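Print this page
E-mail this article

4. What went wrong with the right arm

I should say up front that this section was supposed to be short. We had planned a tidy table of success rates for Nernby, our two-arm tabletop controller, and then one Wednesday the right arm quit listening to the left one and I lost most of a month to it (happily, in the end!). Morenike Briggs was at the desk with me when it first showed up, and neither of us believed the log.

The fault goes like this. Each arm runs its own Mosoti driver, and a small program called Gikier passes "I'm holding" and "I'm clear" messages between them. When one arm's gripper closes on something thin, the force reading sits right near the cutoff, and the state flips back and forth between held and empty. Every flip sends a message. The queue holds 400 of them, and once it fills up, Gikier drops the newest one, so the other arm goes on acting on old news.
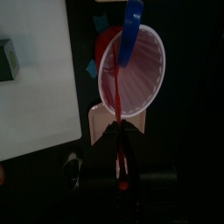
A full queue wouldn't matter much if the arms stayed on their own halves of the table, but ours don't, and that's where the safety part comes in. An arm that thinks its partner has let go will happily move into the shared space. Clutter makes it a lot worse, and we like clutter: with a white cup right up at the gripper and a pink one just below it, there isn't much room to back out in a hurry. Our stop rule only looked at joint torque, and a light plastic cup hardly pushes back at all, so the rule slept through the whole thing.

We ran 3232 trials on the old code to see how often the stale message turned into a real conflict. It did in 13 of them. That sounds tiny, and I was ready to call it tiny, until I looked at how the 13 were spread out: every one came in a trial where both arms were working over the middle of the table. Average over everything and you hide it completely.

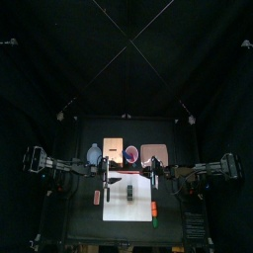 Rostislav Murín wrote back on our draft that we were blaming the queue for something the cutoff did, and that a bigger queue would only make the same fault slower to appear. He's right, and I've changed the text to say so. We did try the bigger queue first (I'm a little embarrassed about that), going up to 3000 messages, and all it bought us was a longer wait before the first dropped one.

What did help was boring. We put a gap between the "closed" and "open" force levels so the state can't chatter, and we made Gikier keep the newest message and throw out the oldest. The other arm also has to hear a fresh "clear" before it crosses the midline, and if it doesn't, it stays put. Jundus, the logger, now stamps each message when it's sent as well as when it lands, so a late one is easy to spot.

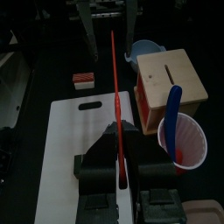

Figure 4. Gripper closed on a thin red stick, with the other gripper in the distance.

I still don't love the midline rule. It makes the arms wait on each other more than they need to, and on crowded layouts you can really feel it when you sit and watch! Morenike wants to swap it for a moving boundary that follows the objects, and we've started on that, but none of it is in the numbers reported in Section 5.

Print this page
E-mail this article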